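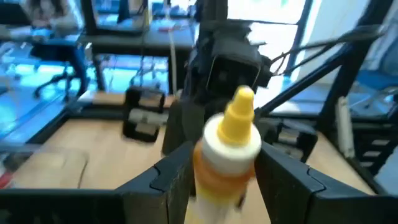
DARNVILLE, October -- My father kept a squeeze bottle of glue in the kitchen drawer, in with the rubber bands and the birthday candles, and for most of my childhood I believed every household was issued one, the way you were issued a mailbox. It had a pointed cap that had to be stabbed open with a pin every single time. I have been thinking about that bottle, and about small squeeze bottles generally, more than a grown man probably should.

My opinion, and I hold it more firmly the older I get, is that the small bottle with the pointed nozzle is one of the kindest objects in the house, and that we ought to stop replacing it with bigger and cleverer things. Give me a bright yellow tip I can find at the back of a dark drawer. Give me a collar wide enough to catch my thumb, and a label loud enough, in orange or yellow or whatever the maker likes, that I won't mistake it for the eye drops. Everything I need to know about where the stuff comes out is right there in the shape of the thing.

I bring this up now on account of the hardware store on Fikstead Road, where I stopped on Tuesday for something to mend a chair rung. They had pumps, they had pouches, they had a cartridge that wanted its own gun. What they didn't have, until Omar Daher went into the back and dug for a while, was a plain little bottle you squeeze. He told me people buy the large size now because it works out cheaper by the ounce. I'm sure it does! I have a large size at home. I bought it in 2014, used a spoonful, and it has been solid as a doorstop ever since (it does hold the pantry door nicely, so I can't call it a total loss).

My neighbor Fouad Srour takes the other side, and we have gone around on it over a good many cups of coffee. He refills everything. He has one big jug of dish soap and one of oil, and he thinks a small bottle is mostly packaging with a swallow of something inside. He has a point about the packaging, and I told him so. But then I watched him try to oil the hinge on his gate from that jug, and it took him half a roll of paper towels to clean the step.

So I keep the small bottles, and when they're empty I wash out the ones that can be washed and use them again -- watered-down paint for the grandchildren, syrup for pancakes, a bit of icing at the holidays. You can hold one upright between two fingers and set down a single drop where you want it, and a child of four can learn to do the same in an afternoon, with some mopping.

The chair, for anyone wondering, is drying in the hall with a belt cinched around its legs. The new bottle is in the kitchen drawer, next to the candles, with a pin taped to its side.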